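Open day talk, Saturday. Speaker notes, Binard hall, 20 min slot

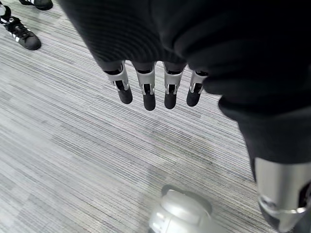
Start with why we went. Flondov opened its doors in August, 175 people signed up, we got 2 of the places. Went in expecting a trade show. Got more of a workshop with coffee.

Ask the room: who has shaken hands with a robot? Wait. Dont rush this bit.

Hands first. Four fingers and a thumb, gray metal shells, black tips, black cloth over the back. People looked at the cloth before the fingers. I did too. Flondov's line was that cables snag, so cover them. Cover gets changed after 63 hours of running. (check, might be 63 sessions??)

Then Rao. Rao is their name for the grasp software, not a person, say so early or someone will ask. Demo was short:
- reach
- close
- hold
- let go
Letting go got the biggest reaction. Tell the story about the paper cup.

Visitors stood close. Shoes right by the work area. Someone from the Dillska group asked about a fence, answer was slow speeds plus a stop button. I wasnt fully sold. Say that, it's fair.

Numbers slide. 532 grasps logged over the open day. They didnt give a failure count and I forgot to ask, own up to it. Have emailed since, no reply yet.

SKIP if past 12 min: the bit on gloves and fingertip wear.

What I'd copy for our own open day: smaller groups, let people ask while the thing is running, no long video at the start. Signs at the door were terrible, we walked round the building twice.

Questions. Likely ones: cost (dont know), noise (quieter then I expected), can schools visit (yes, write to Flondov direct).

Leave sign up sheet by the door. Bring pens.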